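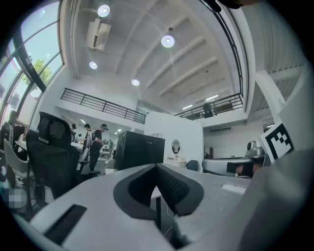 Figure 3. Ground floor and mezzanine of the Merlow building, with tall arched windows and round ceiling lights.

3.2 Daylight and room layout

The study room is open through two stories. Daylight enters through a glazed wall, and desks stand on the ground floor. A mezzanine with black metal railings runs along the upper part of the room. Floor area, including the mezzanine, is 416 square meters. Illuminance was logged at desk height every 60 seconds, with the electric lights on. Readings near the glass reached up to 1043 lux in March.

Seating and storage were surveyed separately by Kershaw. Mesh office chairs with headrests serve the desk area, and a clothing rack stands beneath the window.

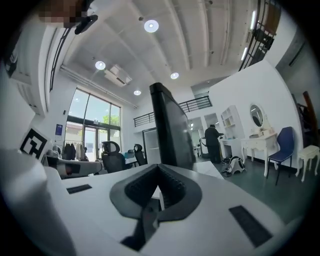

3.3 Furniture and cabling on the upper level

Caruso recorded furniture positions and cable runs by hand. White tables are used here with chairs of differing types — one blue, one cream-colored and wooden. Cables on the floor were entered as obstructions where they crossed a walking route.

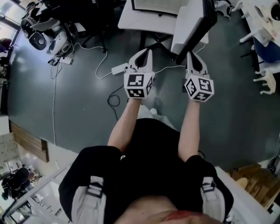 Figure 4. Tables, chairs and floor cabling near the wooden staircase.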